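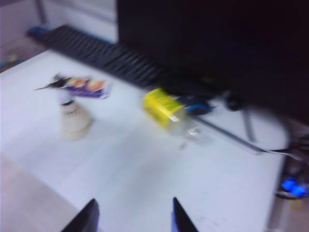
White desk, black keyboard and monitor, spray bottle standing at the left.

Clearing and Wiping Down a White Desk

I love a white desk. It bounces the light back at you, it makes a small room feel bigger, and it shows every single crumb, which I've come to think of as a feature! You always know when it's time to clean. The routine below gets mine from snack-strewn to clear before the kettle boils, and it works just as well on a kitchen table that has turned into an office.

Start with whatever is lying down

Cans on their sides, clear cups, packets, anything that rolls or spills goes first. Pick up a tipped can with the open end raised and carry it straight to the sink, even if you're sure it's empty (there's always a last spoonful of something in there). Clear plastic and glass are easy to miss against a white top, so run your eyes along the surface from a low angle before you start swinging a cloth around.

Then do the packets. Fold the open ones over twice and clip them, or tip what's left into a jar. I keep a Flolura clip in the pen pot just for this and it has saved me so many stale crackers.

Lift the keyboard, don't wipe around it

Unplug it or switch it off, turn it upside down over the bin and give the back a few gentle pats. You'll be amazed, and maybe a bit horrified. A soft, dry paintbrush gets between the rows beautifully — the 2 inch kind from any hardware store is perfect. For the key tops, spray the cloth and wring it until it feels barely damp. Never spray the keyboard itself.

Black keys get shiny with finger grease long before they look dirty, so I do mine every time I do the desk.

The monitor

Screen off first, always. Dust shows up much better on a dark screen. Use a dry microfiber cloth and light pressure, working from top to bottom, and keep the desk spray well away from it. If there's a stubborn spot, a little plain water on the cloth will usually shift it. Wipe the base too, and move anything that has drifted up against it. Mine collects small things like a harbor collects boats.

Now the white top

My everyday mix is 3 tablespoons of white vinegar and a drop of dish soap, topped up with water in an ordinary trigger bottle. Label it! It's fine on laminate and painted metal, but skip the vinegar on marble or any other natural stone and use soap and water there.

Spray, wait a moment, then wipe in long overlapping strokes toward you, finishing with the front edge, where your wrists rest. Dry it right away with a second cloth and you won't get streaks.

Pale scuffs

Try a clean pencil eraser before anything else. If the mark stays put, use baking soda and water on a fingertip, rubbed very lightly, then rinsed off. Test it in a back corner if the finish is glossy. Melamine sponges do work, but they can leave a dull patch, so go easy.

Putting things back

Keyboard first, then the monitor nudged straight, then only what you'll use today. The spray bottle can stay out at one side if there's room — I clean far more often when it's within reach, and a quick wipe at four in the afternoon makes the next morning lovely.

More in this section: Getting tea rings off pale wood; The Rafferty shelf, one year on; Washing microfiber cloths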